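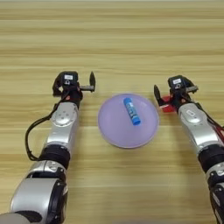

Lavender plate, wooden tabletop

2 min read

Low suction on Dosel facial unit, treatment room 2
Logged by: Ánh Tiêu, Heywood branch
Status: closed

Fault: unit shows E20 on start-up and suction drops out part way through a treatment. Serum still feeds. Same on all tips.

09:10 Swapped handpiece with the one from room 1. No change. Handpiece ruled out.

09:25 Emptied waste bottle, reseated lid, checked seal. Gauge reads 176 mmHg with the tip blocked. Should hold well above that at full setting.

09:40 Pulled the inline filter. Discoloured, with serum residue on the inlet side. Counter shows 700 treatments since the last change. Fitted new filter (Winent, short type). Gauge improved but falls away after 20 seconds.

10:15 Rang Domby support. They asked for the tubing to be checked where it enters the back of the unit. Found a split at the barbed connector. Trimmed the end and refitted with a new clip.

10:30 Gauge steady. E20 cleared after restart. Ran a full cycle on water, no drop.

Parts used: one filter, one clip. Tubing to be replaced at the February service. Pump is rated for 2,000 hours and was not opened.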